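Open Day at Gemham, Lastimlow

The Gemham building opens its doors one day each June. I had missed it two years running, so this time I took the early bus and was in Lastimlow well before the gate was unlocked at 9. The walk from the stop is uphill and there is no sidewalk for the last part. If you drive, the lot behind the feed store is free, but it was full by mid-morning.

Admission is free. You get a stapled booklet with a floor plan, and a sticker to put on your shirt. The booklet says the building was put up as a thread mill and has 2,000 square feet on each floor, now let out as workrooms. Most tenants had their doors propped open. A few had left a note and gone home.

The ground floor is mainly wood and metal. I spent longer than I planned at Kiiskinen, who make shelving for small shops and had a bin of offcuts for sale by the door. I bought a short length of ash for a coat rack. The man at the saw did not have change, so I paid with coins from the bottom of my bag. Next to them is a bookbinder, and after that a room of looms which was too crowded to get into. I went back later and it was still too crowded.

Stairs are at the north end. They are steep, with an iron rail, and the elevator is for freight only. People with strollers were leaving them at the bottom.

Nedeck has the room at the top of the stairs, and it was the one I had come to see. I sew curtains and stage drapes for a living, and I wanted to look at the black fabric booth listed as number 24 in the booklet. Vilmos Juhász showed people in, a handful at a time. He does the cloth work there and was happy to talk about it, though you had to stand close to hear him over the fan in the hallway.

The walls are black fabric, and the panels slope in toward the middle. I would have expected straight drops. In the folds you can see the black go a little green, as black cloth often does. Pale clips hold it up, one high on each side and more along the rear edge of the table. On the back wall two thin, light-colored cords cross in a big X. 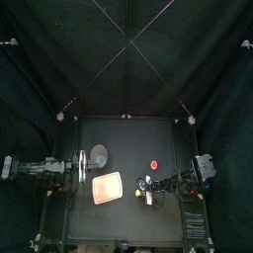 Upstairs at Gemham: black fabric walls, crossed cords and the square table.

I asked about the creases. He said he used to steam the panels and gave it up, as they come back as soon as someone folds the cloth for storage. I have the same trouble with stage blacks and have never found a cure either, apart from rolling them on a tube, and he has no place to keep a tube that long. A seam runs down the middle of the back wall. He told me the bolt was not wide enough to do it in one piece. We talked about thread for a while — he uses a heavier one than I do and goes through a lot of needles.

The table is square, with a flat dark-gray top and a black metal rail along each side. I liked the gray. A black top under black cloth would make it hard to see where one ends and the other begins, and with the gray you can still pick out the edge.

A small group of things gets used on it. There is a light gray speckled cup, tall and a bit narrower toward the bottom, and a shallow rectangular tray. There is also a bright yellow block with a rounded, paler top, and a low reddish-brown round piece, shaped like a puck. A boy behind me said the round one was a tomato. His sister said it wasn't. It had a shine on top, and I could see his point.

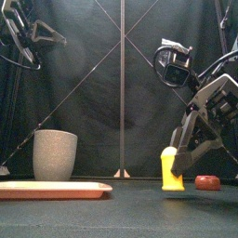 Color was the thing I ended up writing down. The yellow stands out from across the table, much more than I would have guessed from the size of it. The red-brown needs a second look, and the cup does fine because it is so pale. I have a customer who wants props shown against dark drapes in a shop window, and I had been steering her toward white. I will suggest a strong yellow as well, and a speckled gray if she can find one.

The group behind us was waiting, so I thanked Vilmos Juhász and went out. He wrote down the name of his cloth supplier on the back of my booklet. The handwriting is not easy to read and I am still working on it.

Lunch was in the yard. The line for the soup was long and the bread had run out, so I had a cheese roll from the second stand and sat on the wall. A board by the gate said 134 visitors had signed in by noon. It felt like more on the stairs.

Afternoon was quieter. The letterpress room on the top floor lets you print your own card, and I made one for my sister with her name spelled right on the second try. The views from up there are good on the river side. On the other side you look at the feed store.

Gemham closes at four on open day and they start stacking the chairs before then. The last bus down leaves from the same stop you came in on. Bring small bills, and wear shoes that can handle the stairs.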